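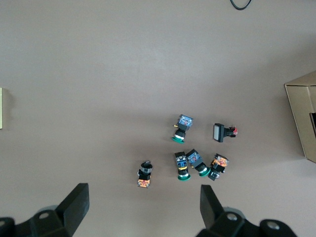

Re: [coastphoto] Long exposures at Dunow Point

On 6/4/26 a list member wrote:
> Has anyone shot the old breakwater at Dunow lately? I'm thinking of
> going for sunset, but I can't tell from the map whether you can get
> down to the rocks from the Guerra side. Is a tripod worth the walk?

Yes, bring the tripod! I was out there twice last month and would have come home with nothing without it. You can get down from the Guerra side, there's a path behind the boat ramp (muddy, wear real boots) and it took me 29 minutes with a full bag and a couple of stops for herons.

I ended up at ISO 100 with a 60 second exposure once the sun was behind the hill, and the water went lovely and milky around the pilings. Wind is the trouble. I hung my bag off the center column and still lost a bunch of frames to shake.

If you have time, turn around and shoot the chapel too. The date stone over the door says 1662 and it catches the last pink light for a few minutes. I missed it the first night because I was fussing with filters, grrr.

I've been meaning to try the Waruline ferry landing next, probably in October when the fog comes in. Anyone else up for that? I can fit two people plus gear in the car, leaving from Grurnier.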